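Single-pane sash, condensation at meeting rail
Zilldale Home Forum > Windows and Doors

rkrudd – 2024-12-12
Indoor RH 30 percent, still fogging. Film kit or storm panel? 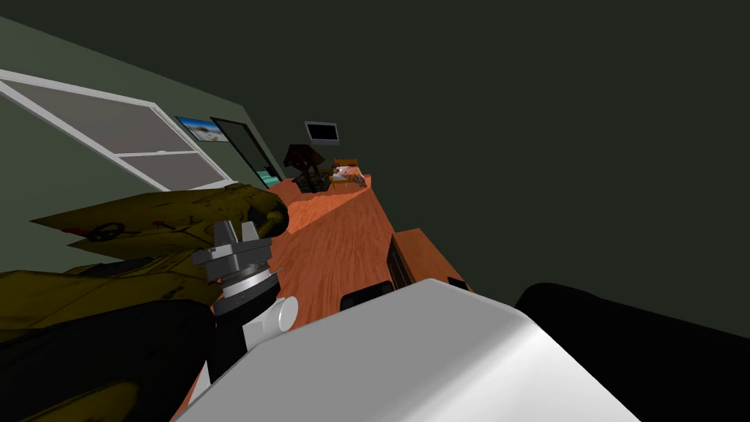 Reply 1 – toomL
Storm panel. Film fails by November.
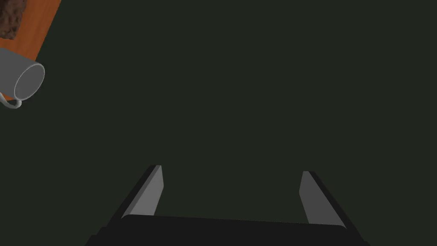
Wood top, straight edge

Reply 2 – mclaeys
Disagree. Mine held 17 weeks – tape matters more. Check the latch first.

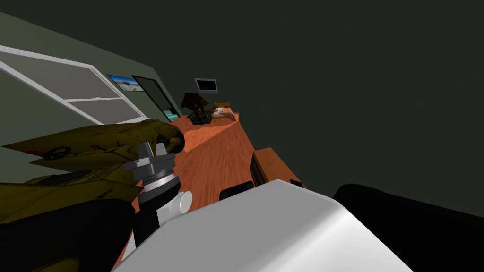
White frame, crossbar and latch

Reply 3 – toomL
Tape lifts paint. 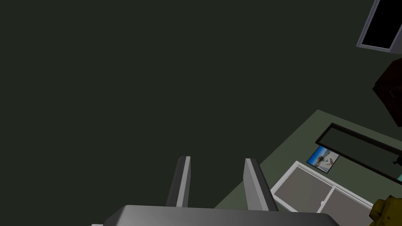
Paint choice affects tape grip. Flat finishes peel first. A plain dark green-gray like that also shows every patch, so test 3 inches.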